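Ketholm deep-pocket fitted sheet, queen

26/10/2007

I have been sleeping on Ketholm sheets since May and I keep boring people with it, so it may as well go up on the site where you can skip it if you like.

Some background. We bought a thick mattress two years ago (17 inches with the topper, which I didn't measure until it was already up the stairs) and nothing we owned fit it. The old sheets would go on three corners and then ping off the fourth at four in the morning. I tried those elastic straps with the clips. I tried a size up, which bagged in the middle and felt like sleeping on a tent. Then my sister-in-law passed on a Stivutus set she didn't want, and that did fit, but it pilled so badly by the sixth wash that my husband moved to the far side to get away from the rough patch.

The Ketholm has elastic the whole way around the hem, and good wide elastic too, the kind you have to pull at with both hands. It goes on in one go! I still can't get over that. There is a little woven tag at the foot end so you know which way you're facing, and I have stopped doing that thing where you turn the sheet a quarter, swear, and turn it back.

It's a cotton percale, crisp at first and a bit noisy, I'll admit. Give it 3 or 4 washes. After that it settles into something soft and cool that's lovely in summer, and I was worried about the colder nights but with a wool blanket over the top I haven't noticed. I wash warm and hang it on the line when I can. In the dryer it balls up and eats the pillowcases, same as every fitted sheet ever made, so take it out halfway and shake it.

Colors are on the quiet side. I have the pale green and I've ordered the oatmeal. The green hasn't faded that I can tell – and it gets a lot of sun, our bedroom faces south.

What I don't love: it wrinkles. If you want a bed like a hotel's you'll be ironing, and I am never going to iron a sheet. The matching pillowcases are sold separately and cut a touch short, so I use my old Floltska ones, which have a proper flap. And 30 dollars for the fitted sheet alone isn't cheap, though I spent more than that on straps and clips and wrong sizes.

I'd buy it again tomorrow. If your mattress is a normal height, get the standard one, the deep one will be too loose on you.
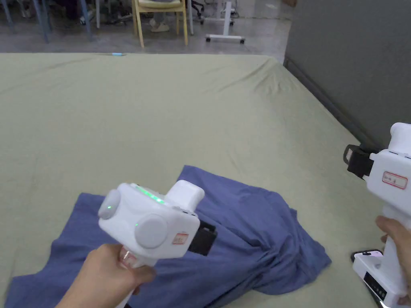
Zuzana Kubíček wrote in to say that hers shrank a little on a hot wash and is now tight at the corners, and that she has gone back to Vaněk jersey for the guest bed, but she agrees about the elastic and would like to know if the oatmeal is closer to gray or to yellow.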